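Dezembro, já noite

Cheguei há pouco e ainda tenho os sapatos calçados, mas quero escrever isto antes de jantar, porque me conheço e amanhã já só me lembro da metade. Fui ao dia aberto da Bemard, em Furkthorpe. Andava a prometer a mim mesma que ia desde que a Hala Zaki me falou nele, e por pouco não ia outra vez: chovia, o comboio vinha cheio, e eu com aquela dor no ombro que não me larga desde as mudanças. Mas fui, e ainda bem.

A viagem é mais bonita do que eu me lembrava. Há um troço em que a linha vai rente ao rio e as janelas ficam todas embaciadas, e um rapazinho ao meu lado ia desenhando com o dedo um animal qualquer, talvez um cavalo, e de cada vez que o comboio parava recomeçava tudo. Trouxe um livro e não li uma página. Comi a sandes logo na primeira paragem, como as crianças, e depois passei a tarde com fome.

A entrada da Bemard fica nas traseiras de um armazém de tintas, e dei a volta ao quarteirão duas vezes até perceber. Lá dentro deram-me um autocolante para escrever o nome (a caneta falhava, fiquei a chamar-me meia coisa o dia inteiro) e um café muito razoável em copo de papel. A Hala estava a receber as pessoas e abraçou-me com tanta força que entornei metade. Está mais magra, cortou o cabelo, e tem aquele riso de sempre que se ouve do outro lado do edifício. Perguntou logo pela mãe. Disse-lhe que vai andando, que agora deu em fazer compotas de tudo, até de curgete, e ela quis que eu lhe mandasse um frasco. Não posso esquecer-me.

Começou com uma palestra do Esko Partanen, que é quem dirige a oficina. Fala baixinho e devagar, com umas pausas tão compridas que à primeira julguei que tinha acabado e ia começar a bater palmas. Contou como arrancaram com uma mesa emprestada e um braço só, e que passaram o primeiro inverno de luvas porque o aquecimento do armazém não chegava àquela ponta. Gostei de uma coisa que ele disse: que a maior parte do trabalho deles é arrumar. Põem coisas em cima de uma mesa, pedem à máquina que as mude de sítio, voltam a pô-las onde estavam, e recomeçam. No último ano fizeram isso mais de 1000 vezes só com objetos de casa. Pensei na minha avó, que fazia exatamente o mesmo sem máquina nenhuma e a quem ninguém pediu palestras.

Depois dividiram-nos em grupos. Calhou-me o da Jeptoo Nyamweya, e tive sorte, porque ela tem uma paciência de santa e responde a tudo como se fosse a primeira vez que lhe perguntam. Éramos um grupo engraçado – um casal reformado, que tomava notas num caderno partilhado e discutia a ortografia, duas estudantes muito caladas, um senhor que tinha trabalhado toda a vida em elevadores e que queria saber de rolamentos, e eu, que não queria saber de nada em particular e queria ver tudo.

A Jeptoo mostrou-nos primeiro como se ensina um movimento. Há uma pessoa que guia dois braços mais pequenos com as mãos, e os braços grandes vão atrás, fazendo igual, com um atrasozinho de nada que dá a sensação de haver ali alguém a pensar no que lhe disseram. A estação onde trabalham chama-se Amini. Perguntei se queria dizer alguma coisa e ela sorriu e disse que sim, «acredita», em suaíli, e que foi escolhido num dia em que nada funcionava. O Kimutai Waweru, que estava ao comando, riu-se também, sem tirar os olhos do que fazia. Ele move-se como quem toca um instrumento, com os cotovelos um bocadinho levantados. Às tantas uma das garras fechou no ar, ao lado do que devia apanhar, e ele disse um palavrão muito pequenino e pediu desculpa ao casal reformado, que não tinha ouvido.

O senhor dos elevadores fez então a pergunta que todos queríamos fazer: quanto tempo até uma coisa destas levantar a mesa lá em casa? O Kimutai respondeu que ainda falta bastante, e que uma mesa nunca está duas vezes da mesma maneira, que basta um copo um palmo mais para a esquerda. Para cada tarefa nova guardam à volta disso umas 200 repetições feitas à mão, por pessoas diferentes, umas canhotas e outras destras, umas apressadas e outras não. Disse que reconhece de quem é cada uma só pela forma de hesitar. Achei isto tão bonito que o escrevi nas costas do bilhete do comboio.

E depois deixaram-nos experimentar! Eu tinha a certeza de que ia recusar, com o ombro e tudo, mas a Jeptoo pôs-me a mão nas costas e quando dei por mim estava sentada na cadeira. Não pesa nada, é a primeira surpresa. A segunda é que se perde por completo a noção das distâncias; eu olhava para a minha mão em vez de olhar para a garra, e a garra ia ter aonde lhe apetecia. A Jeptoo repetia «olhe para lá, olhe para lá», com toda a doçura, e eu a olhar para cá. Deram-me como exercício um cubo de esponja. Andei atrás dele um tempo que me pareceu uma tarde inteira, e quando finalmente o levantei as duas estudantes, que não tinham dito uma palavra, desataram a bater palmas. Fiquei corada até às orelhas, com 39 graus de vergonha e de contentamento.

O pior é que agora não consigo arrumar nada sem pensar nisso. No regresso, ao procurar as chaves na mala, reparei que a mão vai sozinha, que afasta o lenço, apalpa, desiste do porta-moedas, dá a volta, e eu a pensar noutra coisa.

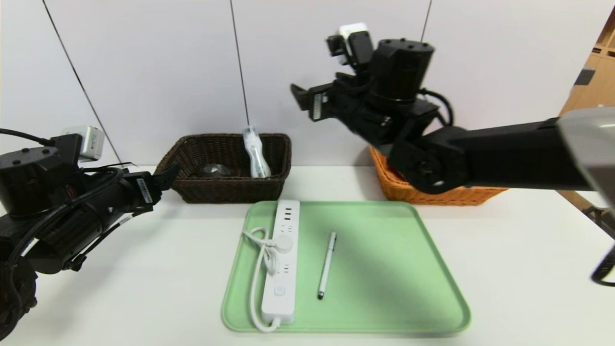 O Mwende Minja, que trata da parte dos programas, juntou-se a nós na hora do lanche e foi quem melhor me explicou porque é que as coisas banais são as mais difíceis. Um fio, por exemplo, nunca cai da mesma maneira. Uma caneta rola. Uma garrafa transparente, para uma câmara, quase não está lá. Ele gosta especialmente dos fios, diz que lhe tiram o sono, e dizia-o com carinho, como quem fala de um sobrinho malcomportado. Tinha migalhas de bolo na camisola e ninguém teve coragem de lhe dizer.

O bolo era de laranja, feito pela irmã da Hala. Comi 2 fatias, e se tivesse havido menos gente a olhar tinha comido mais.

Antes de sair ainda espreitei a sala da Demmont, que partilha o edifício e que faz umas prateleiras que sobem e descem sozinhas para farmácias. Tinham folhetos muito bem impressos e uma taça de rebuçados, mas a pessoa que sabia explicar as prateleiras tinha ido almoçar tarde e não cheguei a vê-las mexer. Trouxe um folheto e três rebuçados. O Esko estava à porta a despedir-se de toda a gente, um por um, e perguntou-me o que tinha achado. Eu, que vinha com tanta coisa para dizer, respondi que tinha gostado muito do bolo. Fez uma daquelas pausas dele e disse que sim, que o bolo este ano estava melhor.

O comboio atrasou-se e já estava escuro quando saí na estação. O ombro, curiosamente, doeu menos durante o dia todo e só se voltou a lembrar de mim agora, a escrever.

Para amanhã: mandar mensagem à Hala a agradecer, telefonar à mãe por causa do frasco, ver se o de abóbora ainda não acabou. E passar a limpo o que está nas costas do bilhete, que a letra já se está a esborratar.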